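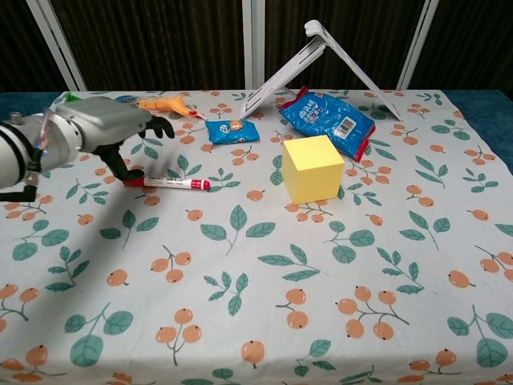 Duyên Ông has sorted household goods for a living since before Skaddale had an office, and she still begins every job at a table. The firm clears and reorganizes family homes in Rarnton. Her part is the small items: pens, snacks, toys, chargers, the contents of drawers.

"Rooms are slow to read," she said. "A table is quick. Whatever people put down when they come in ends up on it, and it stays there until dinner."

We spoke on September 4, 2022, in the back room of the Skaddale office, where she trains new sorters. The training table wears a white cloth printed with green leaves and orange berries. She prefers a plain surface for fine work, but clients do not own plain surfaces, and a pattern teaches the eye to look twice. A white marker with a red cap can sit next to a berry motif and be missed on a first pass.

Her method has three bins and one rule. The bins are food, writing supplies and play. The rule is that food leaves the table first.

"Snack bags get crushed," she said. "You set a toy on one, then you have crumbs in the cloth and you are doing laundry. Take the food off while everything else is still where it was."

Unopened bags go upright in a shallow bin, small sizes in front and large behind. She does not mix sizes in a row. A small bag slides under a large one and is found a year later. Bags that have been opened are clipped and placed in a separate container with a date on a strip of tape. Any bag without a readable date goes to the client for a decision.

Markers come second. Each is uncapped, tested with a short stroke on scrap paper and capped again until it clicks. In July her team tested 43 markers from one house on Đỗ Street and discarded 8. The rest were stored flat.

"Flat is correct for most of them," she said. "Cap up, the ink drains away from the tip. Cap down, some of them leak. If you only have a cup, use cap down and put a paper towel in the bottom."

In-ho Yang, who handles estimates for the firm, disagrees with her on this point. He stores his own cap down in a drinking glass and reports no leaks in seven years. Duyên was aware of his position and did not comment on it further.

Toys are last. Plastic toys are wiped with dish soap and water, dried on a rack and returned to a single open bin at a child's height. She does not sort toys by type for children under five. Lids are removed from toy bins and stored elsewhere, usually on a closet shelf.

"A lid is a second step," she said. "Most children will do one step."

The firm logs each job in a ledger, and the current entry number is 3487. An entry lists the table size, the bins used and the time taken. It does not list individual objects. Nga Mai, who keeps the ledger, dropped that column after the first winter.

I asked how long an ordinary kitchen table should take. Duyên said 7 minutes for a trained sorter, longer with the owner present. Owners pick things up and explain them.

"I let them," she said. "Then I ask which bin."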